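Fish Ladder Vote Moves to February

Great news from the Hirnis River! The county has agreed to hear public comments on the Bistholm Dam fish ladder before it votes in February, and we are thrilled. The old plan gave people two weeks to write in and no chance to speak. Now there will be an open evening at the Sostura Grange, starting at 6:30 on a Monday (we'll mail the date as soon as it's set).

So far 2,015 of you have signed the petition, and 107 have sent letters of your own. Keep them coming! 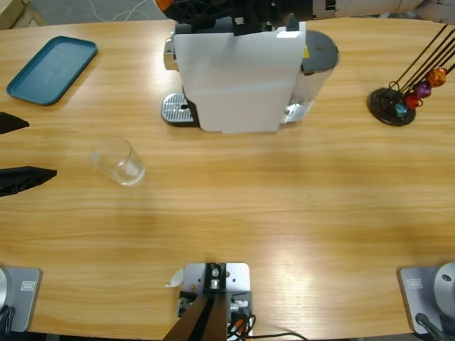
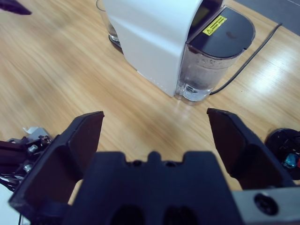
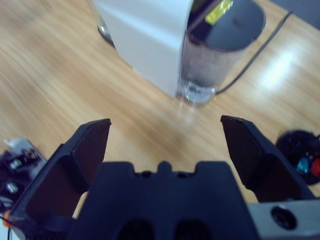
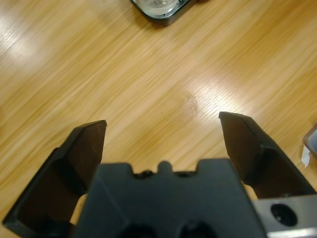 If you plan to speak, you get three minutes. Tell them what the river means to your family, or what you've seen at the foot of the dam in the fall, when the coho stack up in the pool and can't go any farther. The ladder would open around 900 acres of side channels and wetland above Bistholm, and most of that is good, cold, shaded water.

We also need drivers for folks coming down from Higuchi, where the last bus leaves before the meeting would end. Two vans are lined up already, and a third would be wonderful. Reply to this newsletter if you can take a seat or offer one.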